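Small kitchen, one sink, nowhere to put the dirty plates
Posted in Kitchen & Washing Up
April 1, 2020

We moved into a flat with a single sink and no room for a second bowl or a big rack. I wash up by hand after every meal, and the dirty things end up mixed with the clean ones. If I stack everything in the sink I can't run the tap properly, and if I leave it on the worktop I run out of space to cook. There are two of us, and we mostly use bowls, a few plates and chopsticks. What order do other people do it in?
Posted by Tutovdale

Keep the dirty stuff on one side only and never put more than one or two things in the sink. I have the same sort of sink, a single steel basin in a white worktop. Plates wait on the left, bowls sit on top of plates, and chopsticks go across the top bowl so they don't roll off.

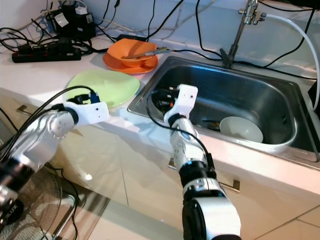

Plates to the left of the sink, one bowl in the basin.

Scrape everything first. Then wash the bowls, then the plates, then pans last with fresh water. The right-hand side is for clean things - a folded tea towel is enough if you dry as you go. Chopsticks I do in a bunch, rubbed between the palms with a bit of washing-up liquid, and they dry standing in a mug. A full day's worth for two people takes me 17 minutes.
Posted by Plirach

Get a dishwasher

Posted by Yousafzai

A dishwasher is no use if there's no room for one. I bought a roll-up rack in May last year and it sits over half the sink, so the water drips straight in. Measure your sink front to back before you order, as mine only overlaps by a few centimetres each end. It rolls up and goes in the drawer. I agree with Plirach about the pans, but I do plates before bowls - they drain quicker.
Posted by prulden7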